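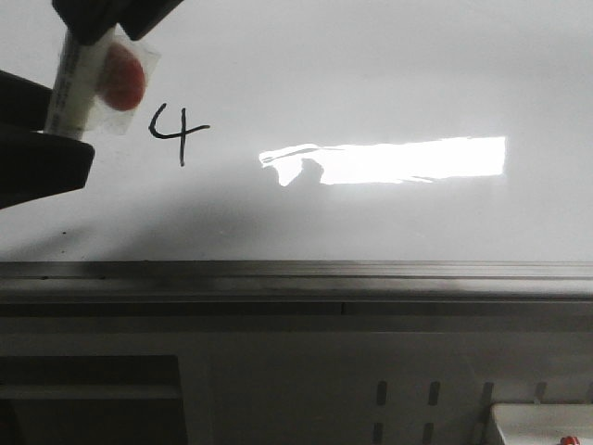

2022-11-05

My grandmother kept the farm accounts in a green ledger from the year she married until the year her eyes gave out, and for reasons I still don't understand, the ledger came to me. I had asked for the rolling pin.

I've been reading it in the evenings, a few pages at a time, in the chair by the stove. I expected hardship. There was hardship, I know there was, because every Thanksgiving of my childhood included a full account of it, with the winter the pump froze as the main course. But the ledger doesn't care about any of that. The winter the pump froze is one line: "Pump. 38 cents, washer." That's it! I had been led to believe men wept.

What she did write about, at length and in the margins, was the Vemer place across the creek. The Vemers borrowed things. They borrowed a crosscut saw in April and brought it back dull. They borrowed a sack of seed potatoes and brought back a smaller sack. One spring they borrowed 17 fence posts, and those posts come up again and again for years, carried forward from page to page like a bank balance. As far as I can tell the debt is still outstanding. If any Vemers are reading, you know where I live.

The farm was outside Lalska, which was then a grain elevator, a church and a store, and is now a grain elevator. The store was called Stöcker's. Grandma pronounced it "Stucker's" and so did everyone else, and I was in my thirties before I saw the two dots on an old receipt and realized the whole county had been getting it wrong to the man's face. He gave credit through the bad years. The ledger shows what they owed him, and at the worst of it they owed $316, with eggs going against it a dozen at a time. I tried to work out how many dozen and had to go lie down.

She never mentioned owing money. She told us about walking to school, and the dust under the doors, and the dress made out of a curtain, and we rolled our eyes on cue. The store bill she kept to herself. I suppose the dust was something that happened to everybody, and the bill was theirs.

It took them six years to clear. I know the page, because she ruled a line under it so hard the pen went through to the next sheet. Then directly underneath, same ink: "Oranges." No price. She priced everything, she priced string, and she didn't price the oranges.

My uncle says I'm reading too much into it and that she probably just got interrupted. He may be right. He also says the Vemers did return the posts, which tells me he has been got to.

There are more than 100 pages left. I've peeked ahead, and it looks like they buy a tractor, a Grellero, secondhand, and that Grandma disliked it from the start. Her first entry on the subject reads "Tractor, will not start." Her second reads "Same." I have high hopes for the third.

Meanwhile I've started keeping a ledger of my own, in a notebook from the drugstore. So far it says I spend too much on coffee and that my neighbor has had my ladder since spring. I've written it in the margin and plan to carry it forward.

14 comments
Share this post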